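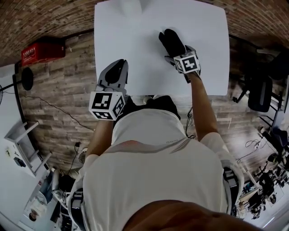
Use and Layout of a Small Shared Workroom
Project report, interior studies course
Viorica Papadopoulos and Amado Ocampo

1. Scope

The report covers one room on the lower floor of the Darska building. The room is used for table work by one or two people at a time. The project had two goals: to record the fixed surfaces and furniture, and to propose a layout that keeps the white work table clear on all sides. Heating, plumbing and fire safety are outside the scope.

2. Existing surfaces

The walls combine exposed red-brown brick with plain white. The brick forms a horizontal band in the lower part of the wall and ends at a narrow white ledge. Above the ledge the wall is white up to the ceiling, which is also white. Weathered gray-brown wood planks are used near the table. A red box with white lettering is mounted on the planked surface and has to stay accessible in any layout.

The brick is rough and sheds dust when furniture is pushed against it. We brushed one section with a dry hand brush in March and wiped the ledge with a damp cloth. The ledge is too narrow for storage and was left bare in all layouts.

3. Furniture

The room has a square white table, a dark gray desk and a black mesh office chair with a tall backrest and headrest. The desk carries a small white lamp. The table has no lamp of its own and depends on the ceiling light. Both arms can be stretched forward over the tabletop by a person working at one side, so most small tasks do not require moving around it.

Small white objects are hard to pick out against the white top. A bottle left standing there was knocked over twice during our sessions. We tested a sheet of gray card as a table cover. It improved contrast but slid when a forearm rested on it, and taping the corners left residue.

4. Lighting

A long fluorescent fixture is fixed to the ceiling, with a white pipe or conduit running diagonally beneath it. Readings were taken with a borrowed Mendo light meter at the table and at the desk. In total 97 readings were logged over 31 visits. Readings at the desk varied more than those at the table, mainly due to the position of the lamp. The white upper wall reflects a useful amount of light and should not be painted a darker color.
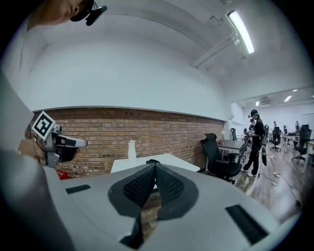
5. Proposed layout

Layout B (file name Moges) was selected. The table stays in front of the brick with a gap of 34 inches for passage. The desk and chair stay together, and the chair is pushed in when the table is in use. Nothing is stored on the tabletop between sessions.

6. Open items

The tape residue has not been removed. The gap was measured with the chair pushed in and should be checked again with the chair occupied.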